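Retail Operations, Unit 4: Stock Counts and Why to Doubt Them

Read the Zervas chapter on shrinkage before class. Bring the Balaskas worksheet, filled in.

Most textbooks treat the yearly stock count as the truth and the computer record as the thing to be fixed. I'd be careful with that. A count is done by tired people, often late in the evening, and it has errors of its own. When count and record disagree, all you know is that at least one of them is wrong.

Take the hardware store in Prukau from last week's case. The record said 300 hinges, the count said 269, and the manager wrote off 31 as theft. Kosmas Katsaros repeats the theft figure in his article as if it were settled. Look at what he had to go on: one count, no recount, and no check of the returns shelf. Maybe it was theft. The paper doesn't show it.

Small parts are the worst case. They get sold singly, put back in the wrong bin, or opened by customers who want to compare sizes.

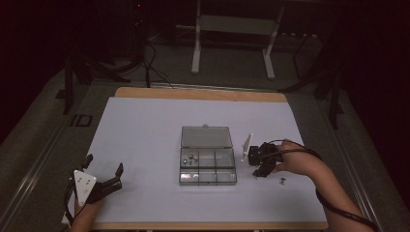 How often should a store count its small parts?

Often enough to catch a mistake while people still remember the week it happened in. For cheap fasteners, a few bins each month will usually do, and a full count once a year adds less than its cost suggests.

Vendors will tell you that scanners solve this. The Betard case is the one they like to quote, and the drop in errors looks large. But the store also retrained its staff and moved the stockroom that October – three changes at once, and one of them gets the credit.

For the Potov exercise, work in pairs. Each of you counts separately, then compare before looking at the record. Write down every difference, even the ones you think you can explain. Due at the start of Unit 5, one page, no cover sheet.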